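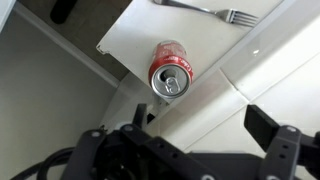 白色托盘上的饮料罐残留糖渍怎么清理?空罐回收前要不要冲洗?

Dexter Whitfield 发表于 2/24/19

厨房台面和托盘都是白色光面,喝过的可乐罐放一晚,罐底会留一圈褐色黏印,湿抹布擦完仍然发黏。另外想确认空罐的处理流程:先在水槽里冲洗,还是直接投入回收袋?我用的是Mistus中性清洁剂,标签上没有写稀释比例。托盘有一角磕掉了一小块,担心糖液渗进去。

Everett Lindgren

分两部分说。

托盘:糖渍溶于水,不需要强力清洁剂。用50度左右的热水浸湿抹布,敷在黏印上两分钟再擦,最后用干布收水。发黏通常是水量不够,糖只是被抹开了。磕损处用软毛牙刷蘸水刷,彻底晾干后涂一层食品级密封胶。不要用钢丝球,光面划伤后更容易挂污。

罐子:先倒空,再冲洗。
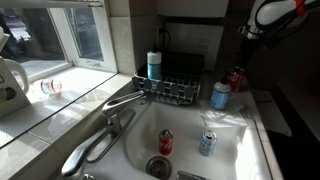

罐子竖着放进水槽,开口朝上,每罐注入200毫升清水,晃动数次后倒掉,重复一次即可。不必加洗洁精。冲完倒扣在沥水架上,内部没有滴水再装袋。排水口的滤网顺手清一下,糖液混着食物残渣容易发臭。

补充:没开过的罐子不要和空罐混放。拿之前看一眼拉环旁边的开口。

plonitness_2000

楼上说得太细了。我从来不冲,直接踩扁扔,没出过问题。

Clirklow

不建议踩扁。部分回收机靠扫描罐身条码识别,压扁后读不出来,会退回。我们小区那台Mulcahy就是这样,编号102的机位尤其挑剔,罐身稍有凹陷就拒收。投放时让罐子横着进去,拿的时候夹住两侧,力度够稳就行,铝罐壁很薄。拉环留在罐上,不用掰下来。
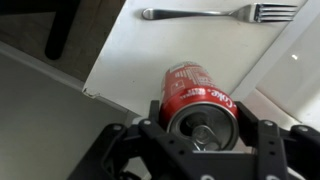 图:横放的可乐罐,拉环仍在罐盖上

夏天不冲洗的话,袋子里很快会招蚂蚁,这一点和压不压扁无关。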